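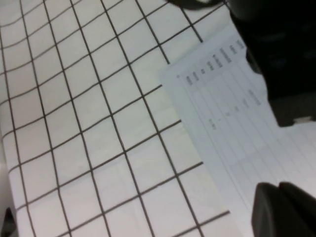 A printed table with rotated column headers, lying on a sheet of grid paper

Rotated column header

A rotated column header (also slanted header, tilted header or, among people who have to read them, neck header) is a label at the top of a table column whose text has been turned so that it takes up less width. It is used where the name of a column is longer than anything the column will ever contain. The usual case is a narrow strip meant for a check mark, topped by a phrase such as "Returned with original packaging."

Description

Headers are turned either a full quarter, so that the words stand on end, or partway, most often at 45 degrees. A quarter turn saves the most space and is easy to rule with straight lines. A partial turn is easier on the reader but leaves the last label leaning out past the right side of the table, where it meets the margin and sometimes the hole punch. Designers consider this a solved problem. Office printers do not.

In the Northern Hemisphere of office life, quarter-turned text normally reads from bottom to top. Forms that read from top to bottom exist, and a few mix the two, usually after a column has been added in February by somebody new.

History

Tall, narrow headings were set by hand in ledgers and railroad timetables well before typewriters made them difficult. A typist wanting a vertical heading had to take the sheet out, turn it, and feed it back in at a guess. Many gave up and abbreviated. The abbreviations then needed a key, and the key was kept on another sheet.

Spreadsheet programs returned the rotated header to general use by making it a menu setting. The stationery firm Ammann had by then been selling preruled pads with slanted headings to warehouses for years. Its best-known pad, the Vomurine, came in packs of 200 sheets and had blank slanted boxes at the top, to be filled in by hand. Surviving examples show that most users wrote in them horizontally, as far as the box allowed, and then stopped.

Use

Common uses include attendance sheets, cleaning schedules, parts lists, inspection forms and the comparison tables found in appliance manuals. Such tables tend to be sparsely filled. A survey of completed forms at the Drarkside depot looked at 2392 sheets and found 422 with no entries beyond the first 5 columns. The depot responded by adding a column for remarks.

Grid paper is often kept near printed tables of this kind, either as a backing sheet or for drafting the next version. The squares make it simple to work out how wide a column must be, a calculation generally done once and then overruled by the length of the word "Authorization."

Criticism

The main complaint is legibility. Turned text is slower to read, and small print suffers most. Zimus, a publisher of blank business forms, dropped quarter-turned headers from its catalog in favor of numbered columns with a legend at the foot of the page. Customers wrote the names back in above the numbers, mostly sideways.

See also

Column width
Ledger paper
Legend (tables)
Stub heading

Page last revised 12/31/18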